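Sukunex Folding Chair Cart – a long look after most of a year

I run the front office at a music school, and in February we finally bought two of the Sukunex chair carts. Before that our folding chairs lived in leaning stacks along the back wall of the recital room, and every concert night began with somebody dragging them out four at a time and pinching a finger. I had wanted carts for ages, and I'm so glad we went ahead!

The Sukunex is the hanging kind, where the chairs slide in sideways on two rails, one above the other. We paid $214 apiece. I also looked hard at the Golberg, which lays the chairs flat in a pile and costs a bit less, but you have to lift every chair up to the top of the pile, and our evening helpers are mostly teenagers and one very game grandmother. Hanging was the way to go for us.

Putting them together took most of an afternoon (the first one did, anyway – the second went together in the time it takes to drink a cup of coffee). The bolts come in labeled bags and the instructions are drawings only, which I didn't mind until I got to the lower rail. It has a right way up, and the drawing really doesn't make that clear. The lip goes toward the outside. If you put it on backward, like me, you will be taking out eight bolts again.

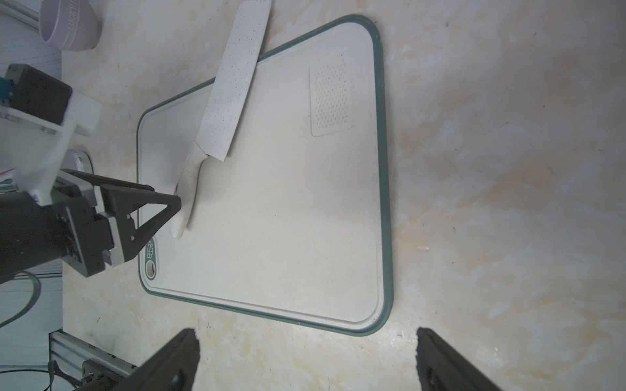
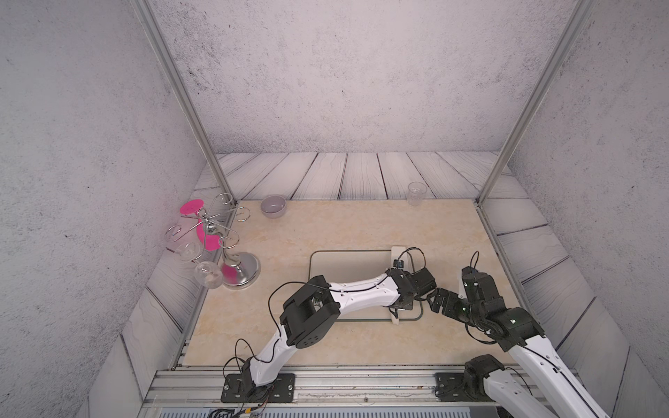
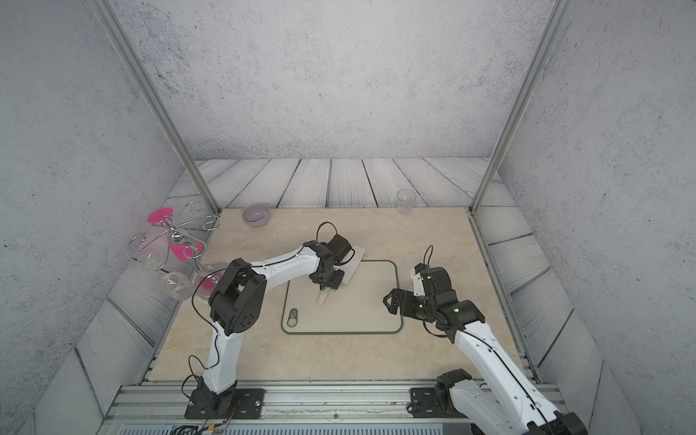
Marble-patterned surface in light tones

Now, how does it roll? Very nicely on our wood floor, and well enough on the hallway carpet, though you want a person at each end when it's full. Two of the casters lock and two don't. I'd have liked four locking ones, and I may still swap them out. The cart is rated for 700 pounds, and we've never come near that, even with the heavier padded chairs from the faculty room hung on the bottom rail.

Doorways are the thing to check before you order. Ours goes through the recital room door with just enough space for your knuckles, and the storage closet door had to come off its hinges for good. I put up a curtain there instead and I like it better, to tell the truth. Measure with a chair hanging on the cart, too, as the feet stick out past the end posts.

The powder finish has held up well apart from some scuffs at bumper height. One end cap went missing over the summer. I wrote to Sukunex and they mailed me a little bag of them at no charge, so I now have spares in my desk drawer.

Would I buy them again? Yes, I would, and I'm already trying to talk our director into one more for the music stands, if they ever make a rail to suit.

Comments

Bhavana Sundaram
Does it take chairs with the cup-shaped feet? Ours catch on everything.

Shayne Goodwin
We have the same cart at our dance studio. Agree about the casters! I put rubber wedges under mine on show nights.

Alvar Solberg
Thanks for the tip on the lower rail, you saved me eight bolts.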